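3.2 Wood grain and the sense of a "calm" surface

We came to the question of grain almost by accident. The first round of interviews in Storkbridge was meant to cover room light and chair height, yet people kept steering us back to the tables. They ran their palms over them while they talked. They told us which ones felt friendly and which ones felt like an office. By the time Ruba Bitar had typed up the notes from the second reading room, it was clear that the tabletop deserved a section of its own, and we are very glad it got one!

Earlier work on wooden interiors has mostly dealt with walls and floors, where wood is seen from a distance. A tabletop is different. It sits a forearm's length from the eyes, it fills the lower half of what a reader sees, and it stays there for hours. Small features that would vanish on a floor - a knot, a dark streak, a change in the direction of the figure - can become company for a whole afternoon. One reader at the Khalaf branch told us she always looked for the same swirl before opening her book.

For the comparison we sorted tabletops by the look of the grain alone. Straight grain runs in near-parallel lines with little change from one end to the other. Wavy grain has longer, looser lines that bend and drift, often with darker streaks against a brown ground (Figure 2). Plain tops show no grain that a seated person can pick out. We did not sort by species, and we did not ask the branches what they had paid, although Danilo Saludo was told the price of nearly every table anyway. 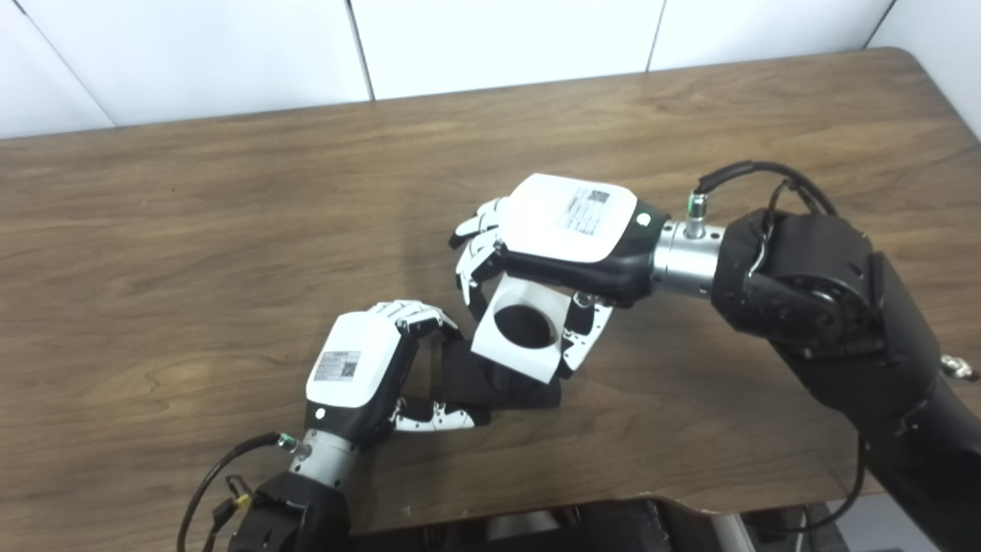
Figure 2. Brown tabletop with long, wavy darker streaks, in front of a white paneled wall.

The ratings came from 602 short cards filled in by adult readers across 31 rooms. Each card asked the reader to mark the surface on a line running from "restless" to "calm", and left a blank space for anything else. We had expected straight grain to come out as the calmest. It seems the obvious guess, as straight lines are orderly and ask very little of the eye. In our cards, wavy grain was placed closer to the calm end than straight grain, and plain tops landed between them.

The blank space on the card helps to make sense of this. Readers who sat at wavy tops used words from outdoors: river, sand, hills, smoke. Those at straight-grained tops wrote about rulers, floorboards and, in one memorable case, corduroy trousers. Plain tops drew very few words at all. Sawsan Bataineh, who coded the comments, noticed that the outdoor words were most common in rooms where the walls had little pattern of their own. A quiet wall seems to leave room for a lively table. Where the walls were busy, with posters or open shelving, the same kind of grain was more often called "a lot".

This fits well with what the furniture makers told us. At Salmont, the finishing team has long sold its more strongly figured tops to customers with pale rooms, purely as a matter of shop-floor taste. At Adden the advice runs the same way, and their showroom is laid out to prove it. It is a real pleasure to find trade habit and survey cards pointing in one direction, and we would love to see more studies begin by asking the people who sand the boards.

Some caution is needed. Readers chose their own seats, so those who like wavy grain may have drifted toward it before they ever picked up a card. Daylight also matters a great deal. Low sun from the side makes dark streaks stand out, and the cards were filled in during November, when the sun was low for much of the day. Randa Haddadin has suggested repeating the cards in the same rooms under summer light, with seats assigned by lot, and the branches have kindly agreed to let us try.

Edges and corners came up more than we had planned for. In 5 of the rooms readers mentioned rounded corners without being asked, always warmly, and often in the same breath as the grain. It may be that the two work together: a soft outline carries on the loose movement of the figure, while a sharp one cuts across it. Our cards cannot separate these effects. Widad Sayegh is now preparing a set of sample boards with matched grain and 2 corner shapes, and the first results from those boards are discussed in Section 5.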